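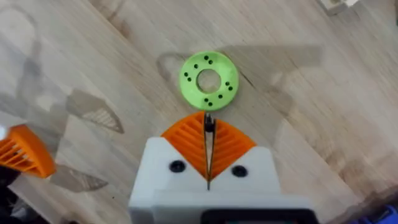

What does the Vatex two-arm bench kit include? The kit is supplied with two arms, table clamps, a set of printed fingers and one year of remote support from Saavedra.

flutwood_lab
Our department has had the kit under review since December. Assembly followed the manual, and both arms were clamped to the existing bench without modification. Handling of small printed parts is the principal task for which we are assessing it.

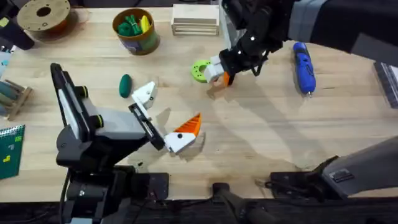 Page 8

flutwood_lab
To continue from the previous page — the orange-tipped fingers are quoted at $389 per replacement set. Members should weigh that cost before committing a program budget.

14 comments · 3 shares 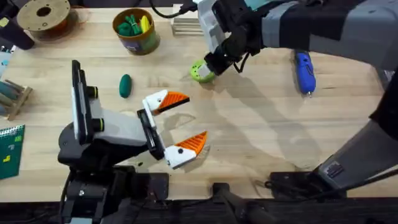 Elie Mahasneh: I must disagree on cost. The finger files are provided to licence holders, and any centre with a printer may produce its own.

flutwood_lab
The licence permits this. Our concern is the warranty, which Saavedra's written terms limit to fingers supplied by the manufacturer.
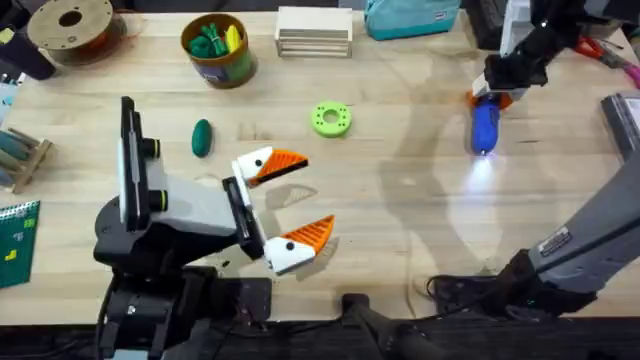
We have asked the firm to clarify that clause in writing. Until a reply is received, our recommendation to the Flormont campus is to defer its purchase.

Elie Mahasneh: Deferral seems excessive to me. Flormont could lease one kit in the meantime.

6 shares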